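Ellum Residents' Media Forum
Minutes of the ordinary meeting, March 15, 2020

Chair: Behrouz Sadeghi
Minutes: Blagoje Vidmar
Apologies were received from two members in Braltport.

The meeting was opened at the usual hour and the minutes of the January meeting were approved with one correction (the word "licence" in item 4 should be "permit").
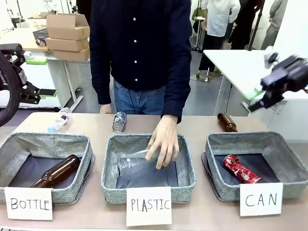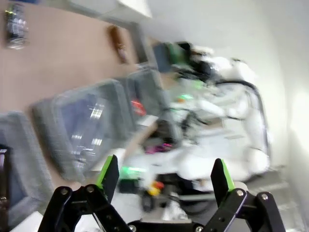

At the sorting table. The bins in the first picture are marked BOTTLE, PLASTIC and CAN.

1. Draft rules on community broadcasting

The Chair reported on the draft rules published by the regional regulator. Under the draft, any station with a weekly audience above 1,000 must keep a record of all paid political messages and show it to any person who asks. Lellero Radio is above this limit. Mr Vidmar asked if messages which are exchanged for services, without money, are also counted. The draft does not say it clearly. It was agreed to put this question in our written answer.

2. False notices before the local vote

The Chair informed the members that 53 complaints were received about the leaflet which gave a wrong closing time for the polling places in Lellero. The printer is not known. The town office has corrected the time on its own website, but the correction was placed at the bottom of the page and several members could not find it. One member proposed that the Forum prints its own correction. Another member was against, as she feels that we repeat the wrong time in this way and more people will remember it. After a long discussion it was decided that the correction will give only the right time and will not mention the leaflet.
In favour: all except one. The member who voted against asked that this is written in the minutes.

3. Petition for open council sessions

The petition to broadcast council sessions has 617 signatures. The council clerk has replied that the sound equipment in the chamber is old and that the matter will be studied. The Chair finds this reply too short. He will write again and ask for a date.

4. Reading evenings

The evenings on how to check a news source will continue in Braltport. The room takes 40 persons and registration stays necessary. Mr Vidmar will prepare the sheet on photographs taken from other countries and used with a false place name.

5. Any other business

The key for the side door must be returned to the shelf after use.

Actions
B. Vidmar: written answer on the draft rules, sheet for the reading evening
B. Sadeghi: second letter to the council clerk, text of the correction

The date of the next meeting will be sent by post and e-mail.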